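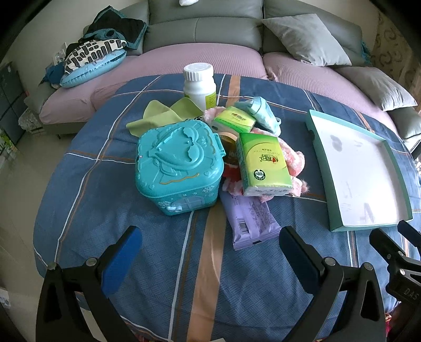 Cunau, Mar 16, 2026

Home Blog Projects Talks About Contact

So the bed thing is finally written up! I've been promising a post on it since February and a few of you have been (very politely) nagging me.

Quick recap if you missed the earlier ones. We're teaching a robot arm to tidy small household stuff into a shallow tray, and all the teaching is done with hand-held grippers. You hold the gripper, you do the chore, the camera on it records what the fingers see, and later the policy learns from that. No robot in the house, no teleop rig, no lab table. I love this way of working, mostly because I can do it in my socks.

The question for this round was whether the surface matters. Our first policy, Julter, learned everything on hard flat tables and did great on hard flat tables. Then Güven Karabulut tried it on a duvet and it fell apart. It would come down for a tissue packet, press the packet into the bedding, and close on a nice big pinch of plaid. Over and over! We ran 30 trials on the duvet and it got 13 of them, mostly bottles and boxes, hardly ever anything flat or floppy.

My guess was that we needed depth sensing. Maximiliano Robles thought we just needed more beds. We argued about it over lunch for longer than I'd like to admit, and then did his version first because it was cheaper.

That meant a lot of piles. We mix things on purpose: a hard plastic box next to a crumpled cloth, a plush toy half under everything, packets of tissues and wipes lying at odd angles. A neat row of objects teaches the policy very little about getting a finger under something. The piles get rebuilt between demos, and whoever does the building isn't the one holding the gripper, or you start making piles that suit your own wrist (guilty).

The other change was slower approaches. On a table you can swoop. On a duvet the fingers need to arrive almost level with the top of the object and close before they sink, and I had to relearn that by hand before I could show it to anything else. My early demos were awful and I threw them out.
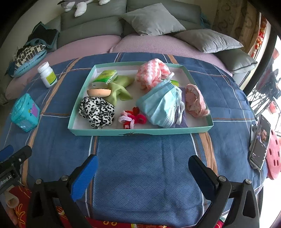

How many demonstrations did the new policy need?

We trained on 2,100 of them, all recorded on soft surfaces. Training on half that set gave us a policy that handled bottles and cartons but still missed most of the fabric.

The new one is called Fondach, and on the same duvet test it got all but a handful of its 30 trials. The misses were nearly all scrunchies and hair ties, where one finger goes through the loop and the thing ends up dangling. Max calls that a grasp. Güven and I scored it as a miss.

I was wrong about depth, at least for now. I still want to try it on thin cloth lying flat on other cloth, where the camera sees almost no edge at all and Fondach tends to hover and dither.

One warning if you're collecting this way yourself: check your recordings the same evening. We lost a whole afternoon of demos to a smudge on the lens, and I didn't look until the following week. Next up is two hands, one holding the bedding down while the other picks. Güven already has a list of piles he wants me to build.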